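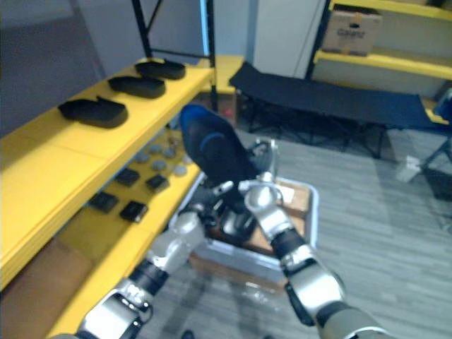 The Entwistle job was a double door, sixteen feet wide, steel skin over foam, and it would not stay down. Tia Naylor read the work order at 6:40 in the morning and drove out with the tester and a spare set of rollers.

Danuta Sikora met her in the driveway. The opener was a Larner 492, mounted by the previous owner. The door closed, touched the floor, waited 2 seconds and went back up. It had done this 13 times since supper. Danuta had written each one down on the back of an envelope, with the time.

Tia pulled the red cord and lifted the door by hand. It stopped at waist height and stayed there. The springs were fine. She lowered it, put a level on the slab and looked at the gap under the bottom seal. Left side, none. Right side, the width of a pencil.

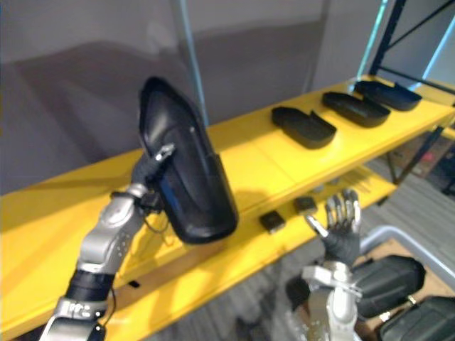

"Why does it go back up if nothing is in the way?"

"The opener thinks something is. Its down limit is set lower than the floor, so it keeps pushing after the door has landed. It reads the push as an obstruction and reverses."

Danuta considered this. She said the door had worked all summer. Tia said slabs move. She backed the limit screw off a quarter turn, ran the door, and backed it off again. On the third run the door came down and stayed.

She did not pack up. The bracket over the opener was held by one lag screw and one drywall anchor. Behind it, in pencil on the joist, was a number, 1466, and the initials B.Q. 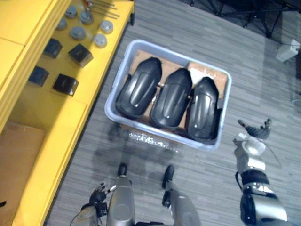
"Who was Benedito Queiroz?"

"He owned the house before me. He put the opener in himself."

Tia had trained under a man of that name. He had numbered every door he hung, starting from one, and he had never in her experience used a drywall anchor. She took it out and turned it over. The threads were clean. She drove a new lag into solid wood, tightened both to the same torque and tested the reverse with a two-by-four laid flat on the floor. The door touched it and rose.

Danuta asked whether the number meant anything. Tia said it was a count. She wrote the invoice for one service call and one screw. Before she put the ladder away, she took the pencil from her pocket and wrote 13 under the number on the joist, then her own initials.
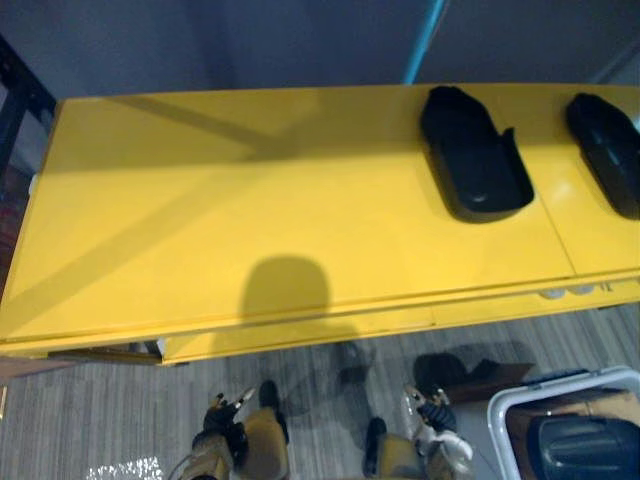 Yellow tabletop with two black trays at the right.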